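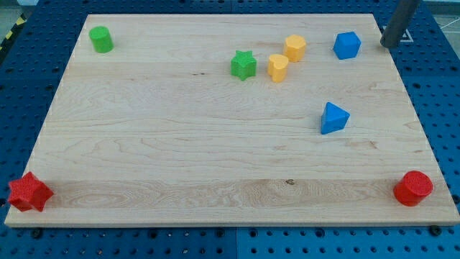 Edin Jurić
Fiction contributor

The Score

The letter from Zascombe said I had been selected, which I have never known to be good news. Everyone in the sentencing office at Ferimgate was to sit the Lellent test before December. Two hundred faces, a left key and a right key, and at the end a number between nought and 100 that would tell me what I thought of people.

"It doesn't tell you what you think," said Caputo, who had come to run the session. "It tells you what you associate."

"With what?"

"With what you see."

I asked her what the difference was supposed to be. She said there was a reading list.

I sat at the terminal a little after nine. A face, then a word, then a face. My fingers went where they went. Twice I pressed the wrong key out of plain boredom and wondered which dark chamber of my character that would be put down to. At the end the screen went grey and gave me 76.

"Is that high?"

"We try not to say high," said Caputo. She wrote it down, though.

I went home and looked at my hands. Then I did what anyone would do and asked to sit it again. Zascombe allowed it, for a fee. The second time I scored 31. I had not, to my knowledge, become a better man over the weekend. I had slept badly and quarrelled with my brother about a fence.

"There is some variation," Caputo said on the telephone.

"Then which of them is me?"

She let that go by. "We're more confident about groups. Give us 500 people and we can say something quite firm."

"But you sent the letter to me."

"We sent it to everyone. You're the one who rang."

I had kept copies of my decisions for eleven years — 269 of them, in box files, under the stairs. I took them out and read them over a fortnight, looking for the man who had scored 76. I found some short temper. I found one case, a boy with a stolen van, where I had been harder than I could now explain, and I read it four times. He had a name like mine. I tried to remember his face and got only the van.

I told Caputo about it when she came back in the spring. She was interested, and got out her pen.

"And what do you associate with that?" she asked.

I said I didn't associate anything with it. I had done it. She waited to see if there was more, and then she asked whether I'd like to book a third sitting, and I said I would think about it, and put the boy's file back in its box with the lid off.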